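Print this page | E-mail this page

2003-12-17

Bench tidy, continued. Long table cleared first thing, small stuff sorted onto plates so it stops rolling off onto the floor. Angelica's idea, borrowed from her kitchen. Works better than the shoebox lids.

Glue tests for the Lagman mockups still pending. 3 card samples stuck down last night under the heavy book, corners lifting on one. Howard says too little glue, I say too old. Will repeat with a fresh stick and press for 13 minutes instead of whenever I remember.

Adhesive and marking things together on the white plate from now on. Anything that needs a cap goes there, and the cap goes back on. Duván please note.
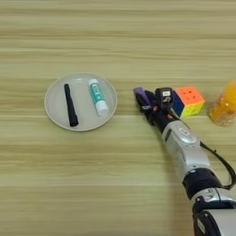
Do the glue sticks need to stay separate from the cutting tools?

Keep them apart, on different plates. Blades pick up glue crumbs and then drag on the card, and we lost most of a Detenlow sheet that way last week.

Plates: the flat ones slide, the ones with a bit of a rim are better. Ask Lilibeth if the canteen has more going spare. Don't take the blue ones, they are counted.

Table top wiped down with damp cloth, then dry. Old glue rings near the window end came off with a fingernail and some pateince. Do NOT use the solvent on the wood again, see the dull patch, my fault.

Labels. Moushumi wants all mockup parts numbered before the break. We are up to 322. Black marker on the back, lower left, small. Pencil rubs off in the drawer so no more pencil. Takent order for new card is in, 3,000 sheets, which won't fit the cabinet, need to clear the bottom two shelves before it shows up

To do:
- repeat corner test, both card weights
- find lid for the paste jar
- move Greltatau offcuts to the flat drawer, or bin them, ask Howard
- more scrap paper for under the gluing, newspaper leaves ink on everthing

Stopped early, hands sticky.

This site uses cookies to remember your settings. Accept | Find out more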